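Community Help > Clubs and Student Projects > Robotics

Arm keeps knocking over the small can in our pick-and-place challenge

Posted by Leonie Imhof

Hello everyone! I help out with an after-school robotics club (mostly ninth and tenth graders, lovely kids, very loud) and we are getting ready for the tabletop round of the Warraich student challenge in September. The task sounds simple when you read it. There's a table with a bunch of everyday things on it, the referee names one, and the arm has to pick it up and set it in a marked square without disturbing the neighbors. You get four attempts per item, and each item has 50 points riding on it.

We do fine with the soft stuff. Anything plush or squishy forgives you for being a little off, and the kids were so proud the first time they got through a whole set of those. The small round can is our trouble. The gripper comes down, one finger touches the rim a hair before the other, and over it goes, and then it rolls, and then it bumps something else and we lose points for that too. My students have slowed the descent way down, they've tried coming in from a different side, and one of them spent an entire afternoon convinced it was the table leg (it was not the table leg).

We have one camera looking at the whole table and a second little one on the wrist. At the moment the program only uses the table camera to find the item, and the wrist one is really just there because it came with the kit and the kids like watching it. Should we be using it? And how do you get the fingers centered over something that small? I should say that I teach geography, so please be gentle with the math.

Thank you so much for any help. I'm also happy to hear how other clubs split up the work, as we have more students than keyboards.

Posted by Wudis

Calibrate your camera. Had the same thing, recalibrated, it was fine after that. Also check the fingers are tight.

Posted by Leopold Eder

Hi Leonie, and welcome! I've been coaching our club at Covier for a good while now and I can promise you that every team goes through a can phase. Ours lasted most of a winter. So please tell your students they are in good company.

Wudis is right that calibration comes first, and it's worth doing even if you did it last month, especially if anybody has moved the table or leaned on the camera stand. But I don't think it will get you all the way. The camera looking at the table sees the can from the side and from a distance, and a small error there is enough to bring one finger down early. With a towel you'd never notice it.

So yes, do use the wrist camera! What worked for us was splitting the pick into two moves. Move one uses the table camera only, and it takes the arm to a spot above the item, well clear of the top. Then the arm stops completely. We wait 300 milliseconds for everything to quit wobbling (the students wanted less, of course, and we argued about it for a whole session). Then the wrist camera takes one look, the program finds the round edge of the lid, works out where the middle of that circle must be, and shifts the arm sideways before it goes down. Straight down, no diagonal. If your arm comes in at a slant, as many of them do, make it finish the sideways part up high.

There are two things that tripped us up. Shiny lids are hard on a wrist camera, and if the light is strong you get a big white patch on the metal that the program will happily mistake for the lid itself. We had much better luck looking for the rim against the cloth than looking for anything on the face of the can. The other thing is that you may not see the whole circle when you're close in. You don't have to. An arc is plenty to fit a circle to, and there's a ready-made routine for it in most vision libraries, so no scary math for you or for the kids.

I'm adding a few from our own practice table so your group can compare setups.
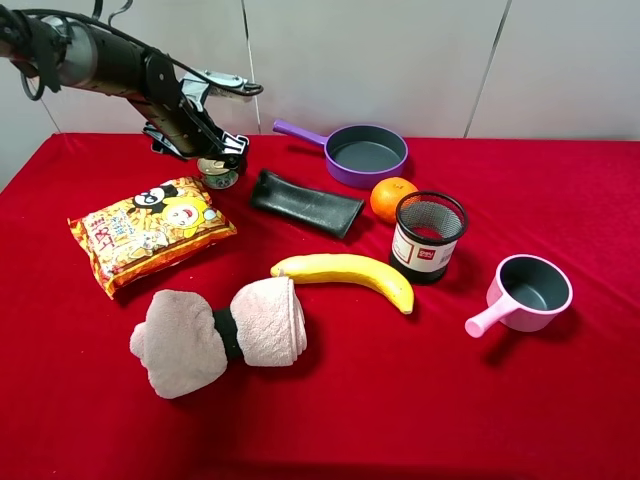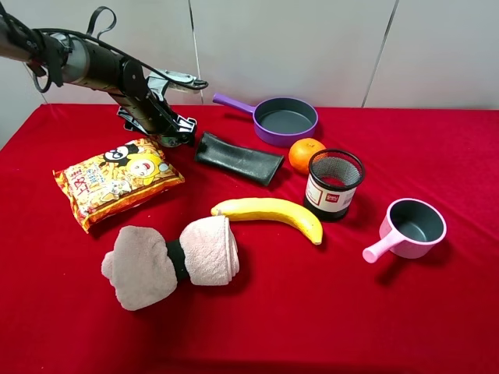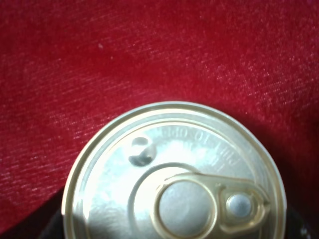 As for splitting up the work, we go by jobs and swap them every session. Somebody runs the arm, somebody resets the table, somebody keeps the log, and somebody has a hand near the stop button and does nothing else — that last one is the least popular and I make them all take a turn anyway. The log is the job I'd push hardest. Have them write down which way the can fell every single time. When ours went back through the pages, almost all the falls were in the same direction, and that told us the offset was steady and could be corrected, which cheered everyone up enormously.

If you still get tipping after all that, look at how far the fingers open before they go down. We had ours set only a little wider than the can because a student (a very tidy one) thought it looked neater. Open them as wide as the neighbors allow and you buy yourself a lot of forgiveness. And close slowly at first, so that if one finger does arrive early it nudges the can over toward the other one.

Do write back and let us know how September goes. If your students get stuck on the circle fitting, post the bit of code and I'll ask one of mine to have a look, they love being asked.

Posted by Leonie Imhof

Leopold, this is wonderful, thank you! And thank you Wudis, we did find one loose finger screw, so that was a fair point. We tried the stop-and-look idea this afternoon with the fingers opened wider and the can stayed up on all four attempts. There was shrieking. The circle part is only half working (it likes to find circles in the tablecloth) so I may well take you up on that offer once they've tidied the code enough to show to strangers.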